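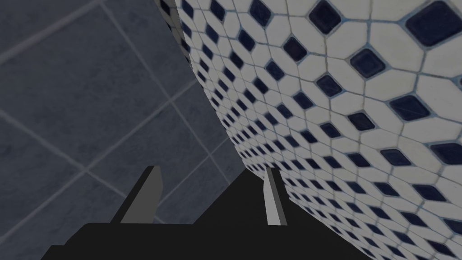
Wall tiling is the covering of walls with thin, hard-wearing pieces of fired clay, glass, stone or similar material, set in a bed of mortar or glue and sealed along the joints with grout. It is one of the oldest ways of finishing a room and still one of the most cheerful, found in bathrooms, kitchens, railway stations, swimming pools, shops and places of worship across much of the world.

Tiles and mosaic

A distinction is usually made between tiles proper, which are large enough to be laid one at a time, and mosaic, which is built up from small pieces called tesserae. The border between the two is wonderfully blurred. Many modern mosaics are sold in sheets, with the pieces already spaced and held on a mesh backing, so that a tiler can fix a whole patch of pattern in one go. Older mosaic work was laid piece by piece into wet plaster, or glued face down on paper in a workshop and carried to the site in sections.

Combining the two in one room is common. Large tiles have fewer joints and give a calm surface, while mosaic follows curves easily and brings in lively colour — a single wall of it can change the whole feel of a small bathroom.

Making

Ceramic wall tiles are pressed from clay powder or cut from a soft clay slab, dried, and fired in a kiln. Glaze may be added before the only firing or between a first and a second. Wall tiles are often more porous than floor tiles, which makes them lighter and easier to cut. Glass mosaic is made from molten glass coloured with metal oxides. Cobalt gives the deep blues that have been loved for centuries, and tin oxide has long been used to turn a clear glaze white.

Handmade tiles vary slightly in size, shade and flatness. Makers once saw this as a fault to be hidden, but it is now prized, and some factories go to great lengths to copy it!

Local traditions

The hill town of Trarnura is known for its blue and white stairwells, begun when a small pottery there started selling misfired tiles cheaply to local builders. The Sundus bathhouse, restored over 3 years, has some 200 different border patterns, several of them found nowhere else in the building trade. At the Agbayani market hall, the fish counters are faced with 2,264 hand-painted tiles showing boats, nets and weather. The Mandau works, which supplied the hall, kept its original kiln in use for 110 years and still sells from its old pattern book.

Setting out and grouting

Good tiling begins with setting out, when the tiler marks level and upright lines and decides where the cut pieces will fall. Cuts are normally kept to the corners, where they draw least attention. Inside corners need special care, as two walls rarely meet at a perfect right angle. The joint there is usually filled with a flexible sealant, which allows for slight movement in the building.

Grout colour has a surprisingly strong effect. A matching shade lets the wall read as one surface, and a contrasting one picks out every piece. In mosaic, where joints take up a large share of the wall, the grout is almost a colour of the design in its own right — a fact that has rescued some rather plain patterns and spoiled a few lovely ones.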